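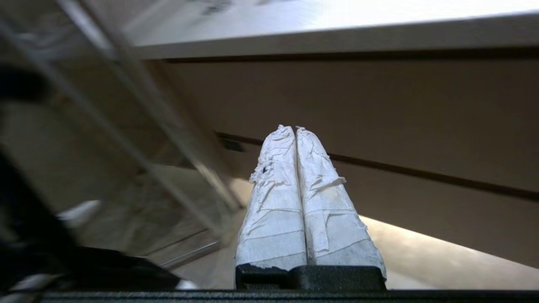
Clindside, May 2022

Gripper drops parts after I taped the fingers

Posted by Mélanie Caron

We have a small arm with a two-finger gripper doing pick and place at a shelf. The bare fingers let smooth parts slide, so I wrapped both in white tape, several layers. It held well for 2 days. Now it lets go of parts partway through the move, and twice it has reported "object held" with nothing in the fingers. The tape is peeling on the outer side of one finger and torn near the top of the other. I recalibrated and got the same fault. Force is set to 12 N. Is it the tape or the gripper?

Ju-won Han

Tape, most likely. It compresses and creeps under load, so the closed position moves. If your controller decides "held" from finger position, a thick wrap can stop the fingers early and it reads that as a part.

Cut the power to the arm first, then strip both fingers down to the bare surface and clean off the glue. Run the close test with nothing on them. If the false "held" goes away, you have your answer. After that use proper rubber pads, same thickness on both sides, and calibrate again with the pads on -- not before.

Don't run it over people or anything breakable until this is fixed. Loose flaps can also catch on shelf wire.

Rudolier

had this too. more tape worked for me, up to a week at a time

Alcaraz176

Check the screws at the base of the fingers while the tape is off. One of mine had backed out and I blamed the pads for a month.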